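Pollock Open Demonstration

The Pollock Open Demonstration is a yearly public event held each September at the Pollock workshop in Plelovia. It presents two-armed robots carrying out everyday tabletop tasks, such as handling bottles and cups, and allows visitors to speak with the people who program and maintain the machines. The event is organized by Zumeo, a regional training institute for automation, with technical support from the engineering firm Pivon. Admission is free, but places must be reserved in advance.
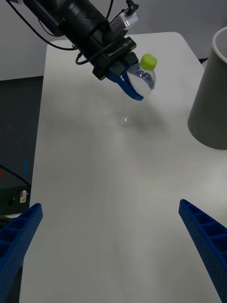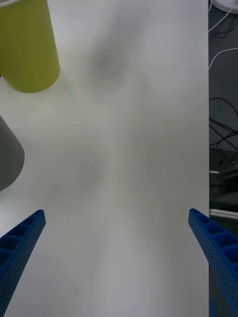 Table work at the Pollock workshop, with the blue gripper fingers in the foreground.

History

The demonstration grew out of a series of closed visits for vocational teachers. Petro Hordiienko, then head of the workshop, proposed opening the building to the public after several schools asked to bring their students' families. The first public edition drew 606 visitors. Attendance at the most recent edition was 739, the highest to date.

Early editions relied mainly on industrial arms working behind fixed guards. Under Maricruz Chávez, who succeeded Hordiienko, the program moved toward household and office objects. Chávez argued in the institute's newsletter that visitors learn more from a task they have done themselves that morning than from a welding cell. The last industrial cell was removed from the public route two editions later and is now used only for teaching.

Program

Doors open at 10 a.m. Groups are received in the entrance hall, where a member of staff gives a short safety talk, and are then taken to the main workshop. Each session has two parts. In the first, an operator guides the arms by remote control. In the second, the robot attempts a similar task using a program trained on earlier recordings. Visitors are told before each part which form of control is in use.

Standard tasks include lifting a bottle, moving a cup from one side of the table to the other, and placing objects in a requested order. A failed attempt is normally left to run its course, and the operator explains the likely cause before the table is set again. Kenna MacBrayne, the lead operator, has described this portion as the one that produces the most questions, especially from younger visitors.

A separate talk covers gripping. It deals with the choice of finger shape, the handling of clear or partly filled containers, and the difference between the view from a camera near the hand and the view of a person standing beside the table. Sample fingers are passed around the audience. Margaux Poulain prepared the first version of the talk, and its slides are available on request from the Zumeo library in English and French.

Visitor arrangements

Visitors remain behind a marked line while the arms are powered. Flash photography is not permitted during sessions. Children under 10 must be accompanied by an adult. The workshop is reached by a ramp from the north entrance, and seating is available at every session. Bags and coats are left in the entrance hall.

Reception

Local response has been favorable, although early visitors complained of long waits and poor sound in the main workshop. A timed ticket system and a new speaker system were introduced in reply, and reservations were at first limited to 600. The limit was later raised when an evening session was added.

Eylül Öztürkmen, who reviewed the event for the Plelovia school district, praised the clear account given of the robots' limits but noted that printed material for teachers was thin. A revised teacher's guide was issued the following year. It contains two classroom exercises on planning a simple pick-and-place task and a short list of terms.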